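Home | Issues | Authors | Submit | Contact

Filed under: Materials Handling / Surface Wear

4. What the bin floor can and cannot tell us 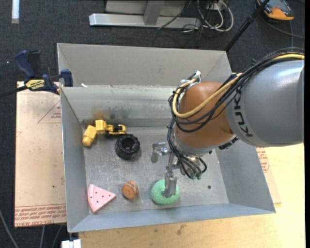

Figure 2. Sheet-metal bin with a green ring and a short brown cylinder on the floor. Fine scratches and cloudy scuffs cover the bare metal.

4.1 Scratches as a record of use

Jin's earlier report for Skomside treats scratch density as a stand-in for the number of items a bin has held. We doubt this. The floor in Figure 2 is scratched, certainly, and the inner back wall carries scuffs and whitish marks too, but a mark has no date on it. One rough part dragged once may leave more behind than a week of smooth ones.

The Tian log lists 574 placements, of which 334 were rough-surfaced items. The report gives both numbers and then drops the second - a strange choice, given that surface is the very thing in dispute. The speckled ring and the cylinder should not be expected to wear a floor in the same way, and pooling them hides whatever difference there is.

We would accept the measure if new bins were scored at the start. None were.

Related items
Seo-ah Seo: Sloped walls and where small parts settle
Xuelian Jin: Counting scratches, a field method
Wikska bin liners, notes from November
Loltutico parts tray survey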